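Updated March 2022

# Mitora Bench Gripper Kit

The Mitora is a two-finger gripper kit for small arms used at home or in a shared workshop. It is sold by Mikum as a set of parts, and you put it together on your own bench with hand tools. The arm is not included. If you already own a Dranex arm, the wrist plate bolts straight on. For other arms, check the hole pattern on the drawing before you order.
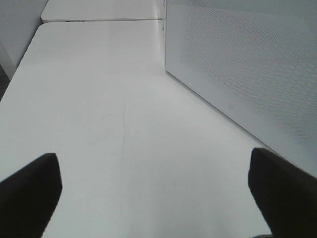
*Mikum*

## What the kit does

The fingers open and close in parallel and are driven by one motor. They are meant for light household work such as door pulls, knobs, cups and small boxes. Maximum opening is 48 mm and maximum load is 300 g. Anything heavier will slip before it harms the motor, but please don't plan a project around that.

A small wrist camera looks out between the fingers. Set it so both fingertips stay in view when the gripper is fully open. On a pale work surface you may need to lower the exposure by a step or two, or the software will lose the edges of white objects.

## In the box

- Two fingers with black covers
- Motor and gear housing
- Wrist plate and camera bracket
- Wrist camera with cable
- Screws, two spare finger covers, hex key

The kit runs on 12 V. The supply is sold separately. Part numbers for all spares start with 241, and the rest of the number is stamped inside the housing.

## Setting up the bench

Clamp the arm to a table that does not rock. If your work area runs across two tables, level them before you teach any positions. A small step at the join is enough to catch a fingertip on a low pass. Keep at least a hand's width between the arm's path and any wall or divider.

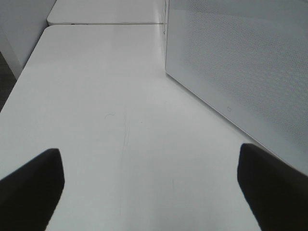
*Fingers open over the bare tabletop, with the join to the second table at the far end.*

Run the open and close test first with nothing in the gripper. If one finger lags, loosen the two housing screws, close the gripper by hand and tighten them again. Save the open position as home. The software will ask for it each time it starts.

Route the camera cable with enough slack for a full wrist turn. Tie it to the forearm, never to the fingers. Straps work better than tape here and can be moved when you change the bracket.

## Working with appliances

Doors and dials are a common first project. Leave the appliance unplugged while you teach positions, and teach the approach at low speed. Push from the side of a door handle or edge where you can. Round dials need the soft covers, and the gripper should be centered on the dial before it closes.

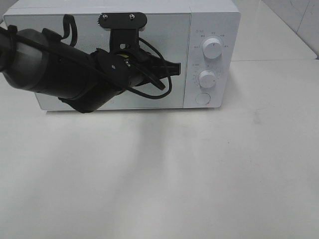

Mansilla wrote to us that the soft covers held on smooth dials but wore through in almost a month of daily use, and asked for a thicker version. Thicker covers are planned for December. They will fit all kits sold so far, and the maximum opening will be slightly smaller with them on.

## Ordering

Kits ship flat, with a printed build sheet. Finger covers, cables and wrist plates can be ordered one at a time from the spares list. Returns are accepted on unbuilt kits only.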